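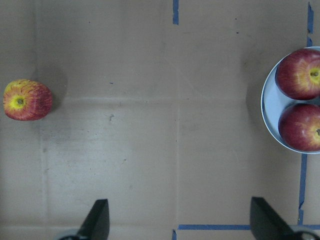 March, 16:10. Storage trial, second pull from the cold room.

Crates from Stevance out at 10:00, left closed in the prep area until the pulp probe stopped climbing. Firmness on the bench penetrometer, two readings per fruit on opposite cheeks, skin removed with the slicer. The Stadamel lot holds up better than the Kordestani lot at the same age, though the spread within Kordestani is wide and I would not lean on the mean yet.

Starch iodine: fresh solution, old bottle discarded. Stadamel all cleared. Kordestani still shows a faint ring near the skin on a few halves. Csaba Nyitrai scored the same halves separately and was one step lower than me on most of them. We need to agree whether the chart is read under the window or under the lamp -- I have been using the lamp.

Weight loss: crate 271 has the highest figure again. It stood nearest the evaporator fan last month, so moved to the lower shelf and swapped with 849. Logger in 849 had a flat battery, replaced, gap in the humidity trace to be marked on the plot.

Brix: refractometer zeroed with distilled water before each lot. Juice from the Hirnus fruit cloudy, filtered through muslin, then repeatable. Unfiltered values struck out on the sheet, not deleted.

Some scald on the Hirnus lot, all on the green side. Bagged separately and kept at room temperature for 16 days, check then for spread into the flesh.

To do: order slicer blades, ask Csaba for his starch sheet, recheck door seal -- frost on the hinge side.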